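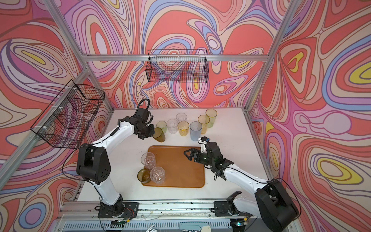 White worktop with two wire baskets hung up out of the way.

Right, water. A few of you wrote in after my September page on packing a car kit to ask why I'd said so little about it, and the short reason is that I was still messing about with mine. I've finished messing about now (well, mostly), so these are my tips for keeping drinking water at home and in the shed for when the taps go off or the roads are closed.

We had a burst main at Kescombe two winters back and I thought I was terribly well prepared. I had one big container, full to the brim, at the back of the shed behind the mower. I couldn't lift it! I ended up sitting on the floor with a saucepan, tipping it an inch at a time, and most of it went up my sleeve.

So, first tip: go smaller. I use containers I can carry one in each hand without swearing. If you've got a bad back, go smaller again. You can always make another trip.

Only use containers made for drinking water. Old milk bottles are no good however well you scrub them, and anything that's had squash in it will taste of squash till the end of time. Wash new ones in hot water with a drop of washing-up liquid, then rinse and rinse until there's no froth left at all. Don't forget the cap and the little rubber ring inside it, that's where mine went slimy.

Fill from the kitchen cold tap, not the garden hose. The hose gives it a horrible rubbery taste.

Write the date on a bit of masking tape and stick it on the shoulder of the container. I used to write on the lids, and then of course I mixed up the lids. I change mine every six months and the old water goes on the pots by the back door, so none of it is wasted.

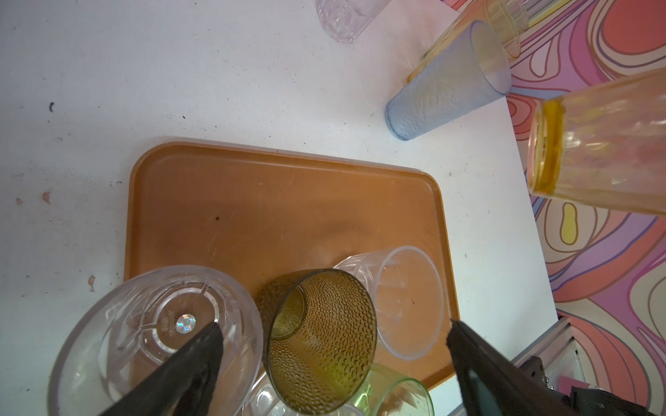 Keep them somewhere dark and cool, up off bare concrete if you can manage it. I put mine on a couple of old planks. Leave a gap at the top of each one if your shed freezes, as ours does, or you'll come out one morning to a split seam and a skating rink.

Now, taps. Fedir Pylypenko, who I camp with up at Sowah, put me on to screw-in taps and I'd never go back. Fit the tap before you need it and leave the container on its side over the sink overnight to see if it weeps. Mine did. A turn and a half of plumber's tape sorted it.

Filters next. I carry a Pledon one in my rucksack for streams and I like it very much, but I don't count it as stored water. It needs a water source to be any use! Rinse it through when you get home and let it dry properly, and never let it freeze once it's been used. I killed my first one that way in the boot of the car.

How much to keep? I did the sums for the two of us plus the dog, then bumped it up for washing-up and the loo, and I've settled on 30 litres indoors and the rest in the shed. The last lot of containers came from the camping shop in Detbridge. Ask if they've any with dented boxes, they knock a bit off.

Page last changed November 20, 2020. Next one will be stoves, once I've got the sooty one clean.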